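Über uns

Torner stellt Würzpasten, Chiliöle und Fonds für die asiatische Küche her. Wir beliefern Restaurants, Kantinen und Feinkostläden und verkaufen einen Teil des Sortiments direkt ab Werk. Unser Betrieb hat 54 Beschäftigte, verteilt auf Produktion, Versand und Büro.

Wie es angefangen hat

King-fai Au kochte mehrere Jahre in einem Hotel und füllte nebenher Chiliöl nach einem Familienrezept ab. Als die ersten Restaurants größere Mengen bestellten, mietete er eine ehemalige Metzgerei und kaufte zwei gebrauchte Kochkessel. Aus dieser Zeit stammt die Linie Lai, die mit drei Sorten begann: Chiliöl mild, Chiliöl scharf und eine Paste aus fermentierten Bohnen. Alle drei sind noch im Programm, das milde Öl inzwischen mit etwas weniger Salz.

Unsere Küche

Rezepte entstehen bei uns in kleinen Mengen am Herd. Eine neue Paste wird zunächst pur probiert, dann in Brühe, mit Kokosmilch und zu gebratenem Gemüse. Erst danach geht sie in den Kessel, und dort muss meist beim Röstgrad der Schalotten nachgebessert werden. Zitronengras und Galgant verarbeiten wir frisch. Geschmacksverstärker verwenden wir nicht.

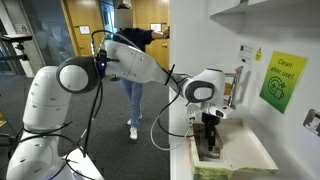 Marken und Sortiment

Lai: Öle und Pasten für Wok und Suppe, im Glas zu 180 g und im Eimer für die Gastronomie.
Pestell: Fonds und Brühen, auch vegan. Der Pilzfond ist saisonal und ab August lieferbar.
Flinwood: Marinaden und Tischsaucen, die nur über den Fachhandel erhältlich sind.

Zurzeit führen wir 394 Kunden in der Gastronomie. Für Großküchen mischen wir auf Wunsch nach eigenem Rezept, Mindestmenge 20 kg je Sorte.

Werksverkauf und Kontakt

Der Werksverkauf ist donnerstags von 10 bis 17 Uhr geöffnet, Eingang über den Hof. Gläser mit beschädigtem Etikett geben wir dort günstiger ab. Zahlung bar oder mit Karte. Anfragen zu Mustern, Allergenen und Lieferterminen beantwortet das Büro über das Kontaktformular.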